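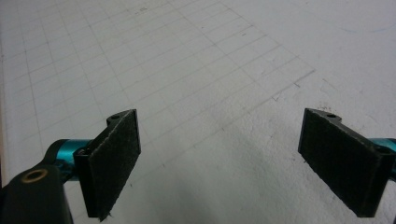
Felt pad, some lint, a white work surface.

The White Table Question

The Clivholm workroom has had its new white tabletop since before the holidays, and I've been asked more than once to say something nice about it in the newsletter. I will say that it is white. Whether that makes it a better place to work is something I'm less sure of than the people who picked it.

The case for it, as I understand it, is that you can see what you're doing. Drop a small black screw on the old brown bench and you could be on your knees with a flashlight for a good part of the evening. On a pale top the screw sits there looking at you. Fine. I accept the screw argument. But you also see everything else. Every crumb of eraser, every thread, every gray smear from somebody's sleeve. I wiped the whole thing down on a quiet afternoon, went to make tea, and came back to a surface that looked as if I'd only thought about wiping it.

Which brings me to felt. Black felt seems to be the answer to everything lately. It goes under lamp bases and on the faces of clamps, and I'm told it grips gently and doesn't scratch. Maybe so. It also picks up lint like it's being paid to. You can see pale flecks all over the pad in the photo, and the corner has begun to fray, with a few loose fibers hanging out. I have read the claim on the Mulholm felt packet that the edges "stay crisp for years," and I'd like to know whose years.

A few of us have been trying ways to keep felt clean, with mixed results. Masking tape pressed down and peeled off straight gets most of the lint. Packing tape gets all of it and a fair amount of the felt too, so please don't. The Duangkaew brush that came recommended cost 24 dollars and does what an old toothbrush does. If a corner is fraying, trim the loose fibers with small sharp scissors and leave it alone. I tried sealing one with a dab of white glue and ended up with a hard shiny lump that scratched the very thing it was meant to protect.

As for the tabletop, the Clurard spray is under the sink and I can't tell it apart from warm water and a drop of dish soap. We were talked into 2 bottles. When they're gone I plan to go back to the soap unless someone can show me a stain that proves me wrong. Bring the stain with you.

There is talk of doing the second bench in white as well. The quote is 200 dollars before anyone has lifted a tool, and I'd want to see how this one looks at the end of February before we spend it. My own vote would be for a medium gray, which would show a dropped screw well enough and forgive the rest of us.

In the meantime, please clear your own scraps before you leave, hang the cloth up to dry, and keep cutting blades off the white top. The green cutting mats are in the tall cabinet, second shelf. Lint rollers are on the hook by the door, and refills come in packs of 30 sheets, so one sheet per pad should do.

Opinions on gray versus white can go on the sheet by the kettle.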